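Which ankle boots go with wide-leg trousers?

Posted by Shamim Memon

I've finally given in and bought two pairs of wide-leg trousers (one navy, one a gorgeous rusty brown) and I love them, but every boot I own looks wrong! My old ones bunch the hem up at the front. I'm 5ft 3 and my budget is £60. Would a heel help, or can I get away with flat?

Oluwaseun Anozie

Ooh, I love this question, I live in wide legs from October onwards! You want a boot with a slim shaft that sits close to the ankle, so the trouser falls straight over it. Anything with a chunky top or a big buckle will catch. Pointed or almond toes are brilliant as they peep out and make your legs look longer. Mine are the Prurden ones in black suede and I've worn them to bits. A small block heel is plenty.

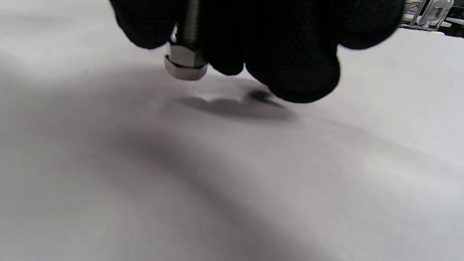
Gaetano Farina

Go flat, get the hems taken up. The place in Eltwood charged me 18 quid for two pairs. Take the boots with you!!

Tanveer Jafri

Agree with both of the above, but do look at sock boots too! They're stretchy and so neat under a wide hem, and Gondal had lovely ones in chocolate brown last time I was in, which would be fab with your rusty pair. Try them on with the trousers and sit down in them as well, that's when you see how much sock is on show.

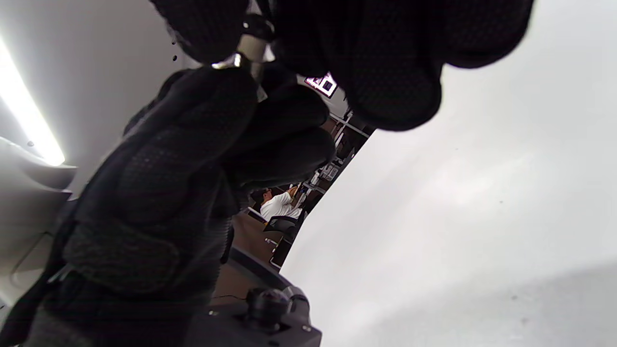
Can I wear suede ones in the rain?

Spray them first and let them dry overnight, then a light shower is fine. For proper downpours I'd stick with leather.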